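When the Fingers Wouldn't Let Go: A Report on Our Gripper Fault
Forough Heydari and Nima Rahimi, spring project, report handed in to Vasanthi Krishnan 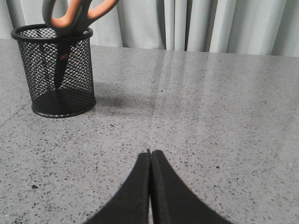
What does a gripper do when it loses contact with its controller in the middle of a job?

It depends on how the gripper was set up, and ours was set up to keep doing the last thing it had been told. If the last command was "close," it stayed closed with whatever force it had been given, and it would have gone on that way until somebody cut the power. We didn't know this when we started in March, and finding out is most of what this report is about.

How we got here

We want to start by thanking Kourosh Kordestani, who let us use his arm and his table for far longer than he had agreed to, and Parviz Kermani, who graduated two years ahead of us and answered our messages at hours when he should have been asleep. Our original plan was a modest one. We wanted to teach the arm to tidy a desk: pick up a pair of scissors, put it in a mesh pen holder with the blades down, and later take it out again and hand it to a person. We called the program Jorow, after a street near Nima's grandmother's house, and we were very fond of it (we still are, in spite of everything!).

Scissors were Forough's idea. Blocks and plastic cups seemed a bit too easy, and scissors are a thing everybody owns and everybody has to put away. The catch is that they have to be held by the handles, and the loops are curved and slippery, so we turned the closing force up until they stopped sliding. Please remember that part, it comes back.

What happened

We had been running the taking-out half of the job all afternoon. The setup was a mesh holder on the stone tabletop, scissors standing in it, and the arm coming in from the front with the wrist camera looking over the fingers. At 4:20 Nima was standing beside the table with one hand out, ready to receive the scissors, which was how we had practiced it from the first week. The arm lifted them, swung around, stopped in front of him, and didn't open.

Nima did what anyone would do, I think, and pulled. The scissors came partway and the pad caught the tip of his first finger against the handle. It was not a bad injury. He had a red mark and a sore fingertip for a couple of days, and the nurse sent him back to us with an ice pack. But Forough was at the laptop pressing "open" over and over, and nothing was happening, and I can tell you (Forough writing this bit) that it is a horrible feeling to press a key and watch it do nothing while your friend is stuck. In the end Kourosh reached across and switched the whole bench off at the wall. The fingers went slack and Nima got his hand back.

Looking for the cause

Our first guess was a worn cable, and we lost an embarrassing amount of time to it. We swapped the cable, wiggled the new one, taped it down along the arm, and ran the job again with a folded sponge in place of the scissors and no hands anywhere near. The fault came back on the second evening, with a cable fresh out of its bag.

Parviz asked us to send him the log, and he saw it before we did. Jorow talks to the gripper through a small program called Unby, which passes our commands along and waits for the gripper to say it has received them. Unby was set to wait up to 1000 milliseconds for that answer. Our own loop sent a fresh position reading request every 105 milliseconds, and each of those waited its turn in the same line. Whenever the gripper was slow to answer, the requests piled up, and an "open" command went to the very back of the line like everyone else. In the afternoon run there were 116 requests waiting ahead of Nima's "open." Pressing the key again only added another one to the end.

So the command was never lost. It was standing patiently in line behind a crowd of questions about where the fingers were, and the fingers were on Nima.

What we changed

The biggest change was giving "open" and "stop" a path of their own, so that they skip the line completely and clear out everything waiting behind them. This took Nima one evening to write and the two of us most of a week to trust.

We also set a watchdog on the gripper side. If it hears nothing sensible for 500 milliseconds, it lets go of its grip force. We argued about this one. Letting go means that a heavy or sharp thing could fall, and Forough worried about scissors landing on somebody's foot. We settled it by keeping the carrying height low over the table, so that a drop is a short one, and by using scissors only with the blades pointing down. With a different object the choice might have to go the other way, and we would want to think it through again.

The closing force came down as well. Kourosh pointed out, very kindly, that we had been squeezing hard to make up for a poor approach angle. Once the arm came in a little lower the loops sat properly between the pads and didn't need nearly so much pressure.

And we bought a stop button, the big kind. It cuts power to the gripper without going through the laptop at all, and it sits where the person receiving the object can hit it with their free hand. We ought to have had one in the first week. It was in the lab rules, and we had both signed the page and read it too fast.

Where things stand

We went back to sponges and soft objects for every test that has a person in it. The scissors are used only when everyone is behind the tape line on the floor. Handing over to a person, which was the part we were most excited about, is switched off in Jorow for now. Ms. Krishnan has asked to see the watchdog work with the network cable pulled out in the middle of a lift, and also with the laptop asleep, which we hadn't thought of. We have done the first of these and it released as it should. The laptop one is next on our list, along with finding out why the gripper was slow to answer in the first place, and for that we have a theory about the camera sharing the same connection but nothing yet that we'd want to put our names to.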